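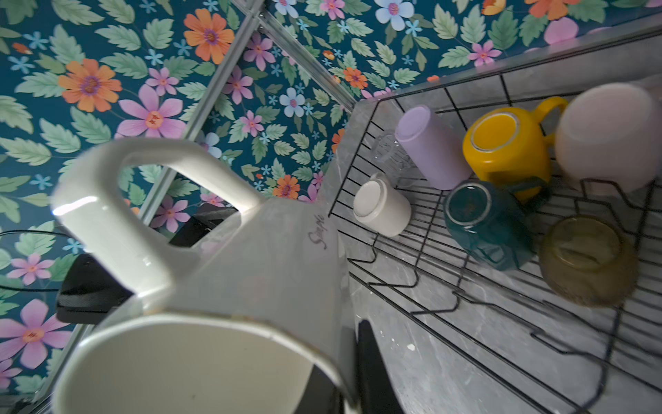

I have strong feelings about mugs, and I've been meaning to write them down ever since we moved into the apartment on Cangate and I had to unpack every single one of them myself. Some people come out of a move with opinions on moving trucks. I came out of it knowing that we own far too many things to drink out of, and that not one of them matches any other.

It wasn't always like this! When I got my first place I bought a set of four white mugs from Kurard, the kind that stack, and I thought that was me sorted for life. Then one lost its handle in the sink, and another went to work with me and never came home, and after that I stopped caring about sets. If I saw a color I liked, I bought one. Just the one. Yellow is for mornings. Teal is the big sulky evening tea. Pink is for whoever is visiting, mostly so I can remember which cup is theirs when they wander off and leave it on a windowsill.

The lilac cup is my favorite, and it's kind of a silly one. No good for anything really hot, in my opinion, because there's not much to hold on to, but for cold milk or the last of the orange juice I reach for it every time. I also have a thing about colored glass, so there's an olive-brown glass in the rotation that makes plain tap water look like something you'd get charged for.

Anyway, the kettle. Ours is white, it says "Simple" on the side in a curly script, and it has a big chunky handle, which was the whole reason I picked it. My old one had a skinny little handle that dug into my fingers whenever it was full. I held a lot of kettles in a lot of stores before I settled on this one (I must have looked like I was weighing melons). It's a bit of a bulky thing to have on the counter, and white does show every mark, so around the rim you get these faint brownish scuffs. I've gone at them with baking soda. I've gone at them with a toothbrush. They're still there and I've made my peace with it.

Descaling is the part I always put off. The water here is hard, a lot harder than at the old place, and if I leave it too long I get little flakes floating in my tea, and that's a terrible way to start the day. What I do now is pour in 500 ml of white vinegar, top it up with the same amount of water, bring it to a boil and walk away for a while. Then I dump it and boil plain water in it 3 times, emptying it out after each go. I used to stop after two and the next cup of coffee tasted like a salad. You can use lemon juice if vinegar bothers you. It smells nicer, but I find I need more of it, and then I've got a pile of squeezed lemons to deal with as well.

While the kettle's doing its thing I wash the cups by hand. We do have a dishwasher, but it fades the nice colors, or at least I'm convinced it does. For tea stains I make a paste out of baking soda and a drop of water and rub it around with my finger, and then a rinse. For glasses I like the hottest water I can stand and hardly any soap, otherwise they go streaky and I end up polishing them with a dish towel and feeling like a bartender in an old movie.

Then everything goes upside down on the rack. It's a plain black wire one and I love it more than a person should love a dish rack. I had a bamboo one before, from Londano, and it was so pretty for the first few months and then it started growing things in the joints. Wire just gets wiped and that's it. My only complaint is that round things don't like to sit still on it. A mug with a handle will usually lean on its neighbor, but a straight cup tips over the second you look away. I tend to crowd them all together at one end so they hold each other up, and that leaves room for plates later.

The counter was here when we moved in, gray marble with white veins, and I was nervous about it at first. Vinegar is bad news for marble, by the way, so if you've got it too, do the pouring over the sink and wipe up any drips right away. Coffee rings I've had good luck with so far, as long as I get to them before bed.

I did promise myself no new cups until April. There's a speckled green one in the window of Vahidi, the little housewares place near the bus stop, and I've walked past it every morning since it went up. It's got a really good handle. I'm going to have to start taking the other street.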